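15 Mar 2020
Moisture pickup in plain crackers, clear wrap. Continued from the September pages.

Share
4 Comments

Purpose. Find out whether the softening complaint comes from the film or from the end seals. The September run could not separate the two, as the packets were stored flat in a stack and the bottom ones picked up crushed corners. Lindiwe thinks film. I think seals. Bongani has no opinion until he sees weights.

Cabinet. The Candley cabinet was set to 27 °C with the salt solution in the lower tray. The fan was left off because it blows salt mist onto the lowest shelf, see Sille's note inside the door. Temperature held overnight. Humidity took most of the morning to settle after the door was opened, longer than in September. Door gasket has a flat spot at the hinge side. Wiped it and turned it end for end, which helped a little. Needs replacing before anyone runs a long series.

Balance. Using the small Engelbrecht, checked against the 200 g weight at the start and again after lunch. Drift was under the last digit both times. Do not use the large one by the window – it wanders whenever the outside door opens.

Packets. Ordinary retail packs, small rectangular format, clear film over the crackers with an orange serrated crimp at top and bottom. Labeling is in Chinese, barcode on the back. Film type is not something I can get from the wrapper, so Adom is sending a strip to Pritik for identification. Weights go in the table in the back of this book, by packet letter.

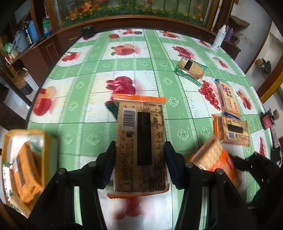

Method

1. Wipe each packet with a dry cloth. No solvent, it lifts the marker.
2. Write the packet letter on the film, clear of both crimps.
3. Weigh sealed. Record before touching the next one.
4. Group A goes in as bought. Group B gets both crimps overcoated with wax, applied by brush and allowed to set. Weigh B again after the wax.
5. Group C is slit along one short side. Upper limit case.
6. Stand all packets on edge in the wire rack, not touching. Same shelf for all three groups.
7. Weigh once in the morning and once before leaving. Return to the same slot.

Control packets are in the refrigerator at 4 °C in a screw-top jar with fresh desiccant. Let them come up to room temperature inside the closed jar before weighing. I skipped this on the first one and had to throw out the reading.

Dry weight is by oven at 115 °C in open aluminum dishes, then cooled in the desiccator. Obsa asked why we are above the temperature on the old sheet. The old sheet was written for flour. At the lower setting whole crackers were still losing weight the next morning, and crushing them first lets them pick up water from the bench air. I would sooner run hotter and watch for browning. There was slight browning at the edges of two dishes. Repeat those with the dishes moved away from the back wall of the oven.

Observations so far

Group C gained quickly and then flattened, as expected. Texture by hand is bendy, no snap left.

Group A spread is wide. Some packets have hardly moved and a few are well up. If water were coming through the film I would expect them to sit closer together, given the same area and the same shelf. The high ones deserve a dye test at the crimps. Group B is lower than A on average but the wax itself complicates things: one coat cracked in handling and a flake came off in the rack. Reweighed and noted.

Sille points out that a fold in the crimp could open a channel at the corner without showing as a gap. Plausible. Will sort the remaining stock by eye into folded and flat before the next load, and keep them as separate groups.

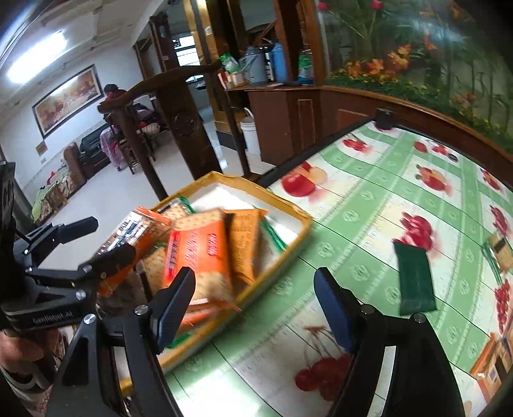 Snack packages, tray-type box with yellow rim.

Dye test, draft. Slit the packet at mid-length, empty it, stand it crimp down, and put a few drops of dye solution inside along the seal. Paper towel underneath. Wait, then look for color on the towel and along the serrations. Jilier sells a ready-made solution but Adom says the red he mixed for the pouch work is still good. Try his on a deliberately pinholed crimp first.

To do
- Gasket for the Candley cabinet (Bongani)
- Film strip to Pritik (Adom)
- Repeat the two browned dishes
- Softer wax, or a strip of foil tape over the crimp in place of wax. Blank weight gain for the tape needed first.
- Lindiwe to check my subtraction on the waxed group, the first two rows look swapped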